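Unit 4 - Merger control: notes for the Saturday group
Teodor Pop

Last week we finished with abuse of dominance. Today we look at mergers, where the authority must decide before any harm has happened.

Our case is the purchase of Suketti by Henulari. Both sell booking software to small clinics. Henulari has 33 per cent of the market and Suketti has 25 per cent, so the labour of the analysis is mostly in the market definition. If paper diaries are also counted, the shares become much smaller.
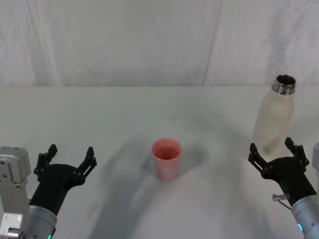
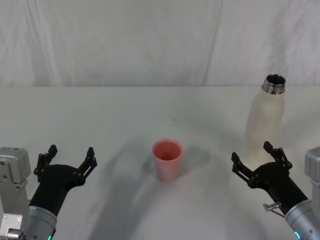 The authority sent a questionnaire to 200 clinics. Please read the answers with some caution - a clinic which is angry about its last bill will favour any remedy. Atadport, a smaller rival, complained that it could not get access to the data format.

Questions to prepare:
1. Is Atadport a close competitor or only a distant one?
2. Would you accept a promise of open access, or ask for a sale of part of the business?
3. Who should monitor the promise, and for how long?

Write one page on question 2 and bring it printed to the next class.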